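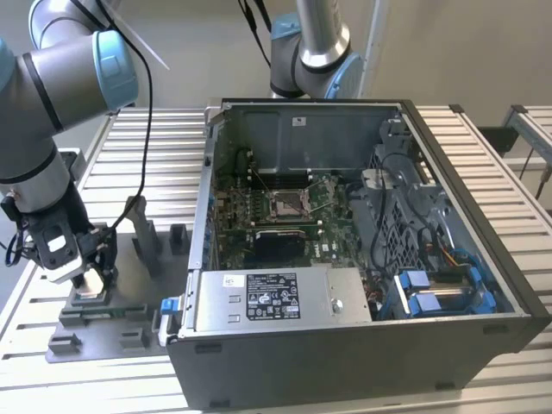 Daranee Somboon told us at the door that a class like this spends most of its first month learning to be patient, and that we should expect to see more waiting than moving. I wrote that down on the back of my parking slip, and I was glad I had, as it set the mood for the whole evening.

We had driven over to Pollura on a Wednesday for the technical college's spring open house, my sister and her son and I, with a stop in Chege for pie (the rhubarb, if they still have it by the time you get there). My nephew is thinking of applying next year. I have no head for engineering at all, but I do love being let into rooms I have no business being in, and the automation lab had been on my list since a neighbor's girl took the course and talked about it all through a cookout.

You sign in downstairs, get a paper badge, and are sent up in groups of 13. Ours left at six. The hallway is lined with old student projects behind glass, including a very handsome sorting machine built out of what looked to me like kitchen drawers, and I held everybody up there and had to trot to catch them. The lab is at the far end, brighter than I had imagined and a good deal quieter.

This term's project goes by the name of Pondska, after a pond behind the parking lot, I was told, though two students gave me two different stories about the second half of the word. The assignment is computer repair done by a pair of robot arms: taking small parts out of a desktop machine, putting them down where they can be found again, and putting them back. The class is split into teams of 3, and every team gets its own turn at the table. Grades come partly from how the arms do and partly from the notebook, and from the groaning I'd say the notebook is the harder half.

I asked a young woman in a green sweatshirt how many tries it took before her team was happy, and she said they had logged 70 so far and were not happy. She said it so cheerfully! Another boy told us the class aims for 1000 logged tries among all the teams by the end of May. He thought they would make it if people quit skipping the early slot. 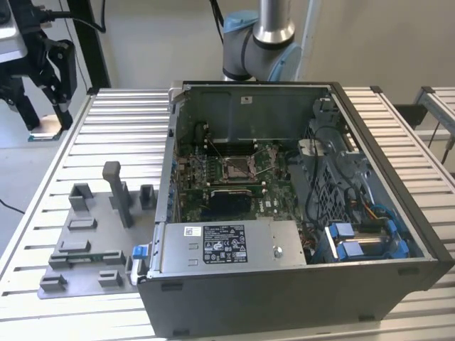 What I enjoyed most was hearing how much of the work is plain old carpentry thinking. The students talked a lot less about clever programs than I'd expected and a lot more about where to set things down. A person can drop a screw in a saucer and find it later, but an arm wants every piece waiting in the same spot and facing the same way, and so the teams design their own holders. The gray plate beside the computer is 3D-printed, with little blocks and posts to hold the parts and one tall pillar standing up in the middle of it all like a chimney. My nephew wanted to know why the blocks were all different shapes, and that got him a long and very happy answer about edges and corners from three people at once. I followed perhaps a third of it. He followed the rest and talked about it all the way home.

There was a table of handouts from Sumport, the parts supplier that helps with the lab, and a bowl of peppermints. Take a course sheet while you're there, as the evening section isn't listed in the main catalog. Parking is free after five in the lot by the pond, but the lower end is muddy, so go in by the upper gate and wear shoes you don't mind about.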